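Category: Home Sensory Spaces / Checklists

Sensory Corner Safety Check, With Comments

I wrote this after going over our own setup at home with a flashlight and a bad attitude. Half the gear sold to parents of sensory kids comes with the word "therapeutic" on the box and very little else. I don't trust the word. Go down the list with the child out of the room, and mark each line OK, FIX or REMOVE.

1. Swing hardware

[ ] Hanging point is screwed into solid framing, not drywall or trim.
Comment: "Fits any ceiling" is on the Morola package. It does not fit any ceiling. Ours had nothing behind it but drywall in the spot where the swing would have been most convenient. We moved the swing.

[ ] Load rating is printed on the hardware itself.
Comment: Our swing bag says 300 pounds. The carabiner that came with it says nothing at all. A rating on the cloth tells you about the cloth. I bought a rated carabiner and threw the other one in the junk drawer, then took it out of the junk drawer and put it in the trash, where it can't come back.

[ ] No fraying, fuzzing or shiny flat spots on the straps.
Comment: Check the part inside the loop. You have to take the swing down to see it. Yes, every time.

[ ] Clear space on all sides, measured with the swing pulled out as far as the child pulls it.
Comment: The leaflet gives 60 inches from the center. I pulled the swing the way my son does it and his heels got to 76. Whoever wrote the leaflet had a calmer child. Status: FIX, bookshelf moved to the hall.

[ ] Mat under the swing stays put.
Comment: Push it with your foot while wearing socks. Ours slid. Rug tape held for a while. I check it when I vacuum.

2. Weighted items

[ ] Weight was picked by the child's therapist.
Comment: The percent-of-body-weight rule is all over the parent groups, and every group has a different percent. I asked our OT instead and wrote her number on the inside of the vest with a laundry pen.

[ ] Child can get the item off without help.
Comment: Test this for real. Ours could do the vest and could not do the blanket when it was tucked in at the sides. So the blanket doesn't get tucked, and it isn't used for sleep here. If a grandparent tells you he looks so cozy, untuck it anyway.

[ ] Seams closed, no beads escaping.
Comment: Run a thumbnail along every seam. The Grokari lap pad had an opening I could fit a pencil tip into. REMOVE. The listing had 1,826 reviews, and I read a depressing number of them before I found one that mentioned the seams.

[ ] Worn only for the time on the plan, with an adult in the room.
Comment: We use a kitchen timer. I don't go by "he seems fine," since he also seems fine right before he isn't.

3. Chewables and small things

[ ] No tears, bite-through marks or missing pieces.
Comment: Bend it in half and look. "Extra tough" lasted less than a week in this house.

[ ] Cord has a breakaway clasp and the clasp breaks away.
Comment: Hang it on a doorknob and pull. Of our two, one opened. The other would have towed a car.

[ ] Putty, water beads and small magnets are out of the house or locked up.
Comment: No water beads here, period. I know they're soothing. I don't care.

4. Lights and cords

[ ] Bubble lamp or projector is steady and can't be pulled over by its cord.
Comment: Clovetti sells a nice lamp with a cord long enough to jump rope with. It's now strapped to the wall and the cord runs behind the dresser.

[ ] Plug and adapter are not hot after an hour.
Comment: Warm is what the leaflet allows. I still unplug it at night.

[ ] Battery doors close with a screw.
Comment: Button batteries are the thing on this page I would worry about first. If the door pops open with a thumbnail, REMOVE, no second chances.

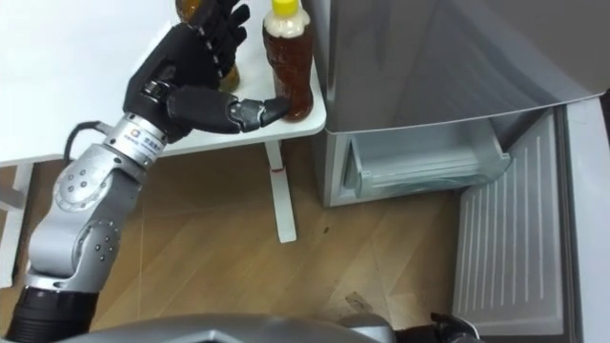
5. Tents and hideouts

[ ] Opening can't be zipped shut from outside.
Comment: A sibling will find this feature before you do. I cut the outside pull off ours.

[ ] Air moves through, and you can see in.
Comment: The Penrose pod claims a "breathable dome." I stuck my head in for ten minutes with the flap down and came out sweaty. We keep the flap clipped up now. He complained for two days, then quit.

[ ] Nothing hard stored inside.
Comment: Found in ours: a tape measure, one roller skate, a jar lid. Empty it before meltdown hours, which for us means 4 p.m.

6. The calm-down plan

[ ] Every adult who watches the child knows which items are off limits alone.
Comment: Taped to the inside of the closet door. I used to think telling people was enough.

[ ] The corner is never used as a punishment.
Comment: Not a hardware item, I realize. Still a safety item in my book. A kid who's been sent there won't go there.

[ ] Next check is written down.
Comment: Ours is October, and before that any time something new comes in a box. I'd like to say the swing passed clean this round. It got an OK with a question mark, and I'm taking it down again to look at the left strap.

Recent posts
Do compression shirts do anything? Our month of notes
Questions I ask before a school OT evaluation
Haircuts at home, second attempt
Picture schedules that survived the bathroom
Noise-blocking headphones: three pairs, one keeper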